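Temporary poster exhibit at the Plokmont history museum, worth the drive?

harborlight55
Has anyone been to the wartime posters exhibit in Plokmont yet? I'm coming from Prellumthorpe, so it's a long day for me, and the museum website only shows four of the posters. It says the show runs until April.

Wikolau_Reader
Went on 23rd February. There are 200 posters in all, plus ration books and some radio recordings. The first two rooms are the best. The wall text explains who printed each poster and where it was hung, and I learned a lot from that. Plan on two hours.

mjt439
I'd say wait for the next one. The lighting is very low and I had trouble reading the labels. The last room is mostly reproductions, and they don't make that clear until you're standing in front of them. For a $16 ticket I expected originals.

Wikolau_Reader
The reproductions are marked on the floor plan they hand out at the desk. And low light is normal for old paper.

mjt439
I didn't get a floor plan. If it matters it should be on the wall.

ederwalker
I was there last week and liked it more than mjt did. The radio booth has only one set of headphones, so go there first. Each recording is six minutes long and people tend to sit through all of them. 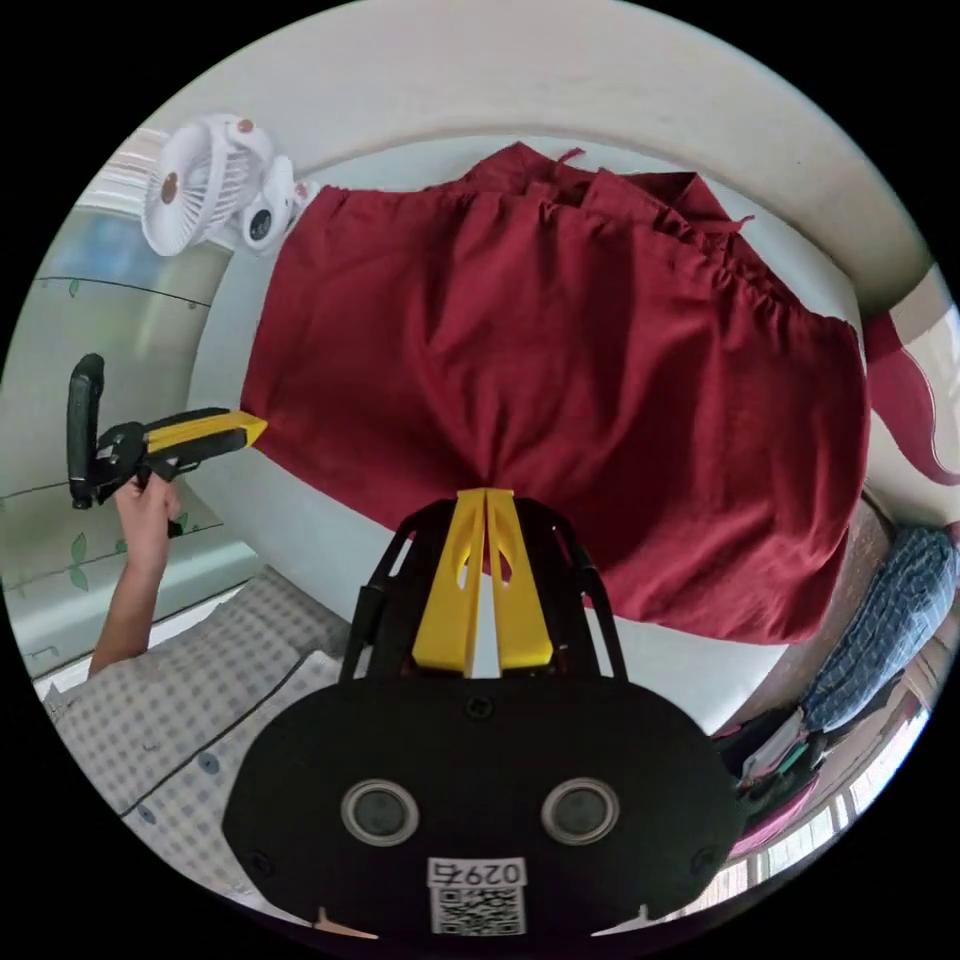
The catalog is sold out at the museum shop. The bookstore on Eder Street still had copies at $40. It has an essay by Perrine Vidal on the print shops that did the work, and most of that material is not in the exhibit at all.

harborlight55
Thanks, that helps. Is there parking?

ederwalker
Behind the building, free for the first three hours. It fills up by noon.

mjt439
The catalog is good, I'll agree with that. I would buy it and skip the ticket.

Wikolau_Reader
Disagree. Some of those posters are eight feet tall and you can't get that from a book.

harborlight55
I'll go next week and ask for the floor plan.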